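Zwischenbericht August an die Nanayakkara-Stiftung
Vorhaben: Ausstattung der Werkräume in Vosten

Der zweite Abschnitt ist weitgehend abgeschlossen. Die alten Arbeitstische im Erdgeschoss sind ausgebaut und entsorgt, die neuen Platten montiert. Für diesen Posten waren 3.000 Euro bewilligt, abgerechnet sind 2.913 Euro. Die Rechnung der Firma Zanix liegt bei. Der Restbetrag soll nach Rücksprache in Kantenschutz fließen.

Bei den Oberflächen haben wir uns für einen hellen, matten Farbton entschieden. Auf den früheren dunklen Platten waren Kleinteile schlecht zu erkennen, das wurde in den Kursen mehrfach bemängelt. Die Tischhöhe beträgt jetzt einheitlich 92 cm, die Tiefe 80 cm. 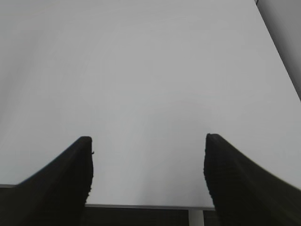

Foto: Projekt Onbridge / Werkraum Vosten

Die glatte Tischfläche trägt keine Markierungen. Ob Raster oder Maßlinien aufgebracht werden, entscheidet die Kursleitung nach den ersten Wochen Betrieb. Sewwandi Dewan sammelt dazu die Rückmeldungen.

Offen sind noch der Anschluss der Steckdosenleisten und zwei Regale im Nebenraum. Der Elektriker kommt am Donnerstag. Die Regale sind bestellt, ein Liefertermin fehlt.

Ansprechpartner für Rückfragen zur Abrechnung ist Tahsin Dissanayake.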